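May 16, 2018
By Nelli Laitinen

Print this entry | E-mail this entry

Mastus two-arm kit, loan unit, second entry

Moved the kit to the bench by the window wall and ran the setup again from the start, using the Garcia manual and nothing else. Catarina wanted to know how far a new person gets with only the book. Answer: as far as section 16, where the gripper zeroing is described for the older jaws. I used the note from the first entry to get past it.

Calibration took 20 minutes for both arms. The left one passed first time. The right one stopped with error 677, which the manual lists as "see dealer." Power cycle, same error. Reseated the connector at the shoulder and it cleared. Wrote to Plostari support and asked what 677 means, no reply yet.

Desk items for the pick tests: bottle, cup, marker, highlighter, eraser, white board, a card, the pink tray. Same set for every run, please — if you borrow the highlighter, put it back.

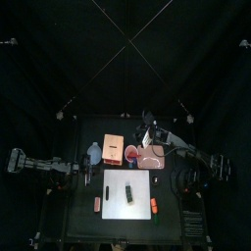 The grippers are the part I would pay for. Jaw force can be set per object and saved by name, and the settings survive a restart. The software is weaker. Each arm has its own window, and the stop button in one window does not stop the other arm. The hardware stop does both. I want this in writing from Plostari before we agree to anything.

Flat things on the table are still the hard case. A card needs a slow approach and a low wrist angle, and the default speed is too high for it. Catarina is writing a slower profile.

Price: the quote covers the arms, mounts and one year of service. Enclosure is extra. Lukow offered a longer service term on their kit but could not lend us one before August.

To do
- repeat right arm calibration cold, log any 677
- card picks with the slow profile, 16 tries
- ask about spare jaw pads
- label the shoulder connectors

Recent entries
Mastus kit: unpacking and first power-up
Lukow quote, notes from the call
Gripper jaw pads, wear check
Bench power and stop circuit

Print this entry | E-mail this entry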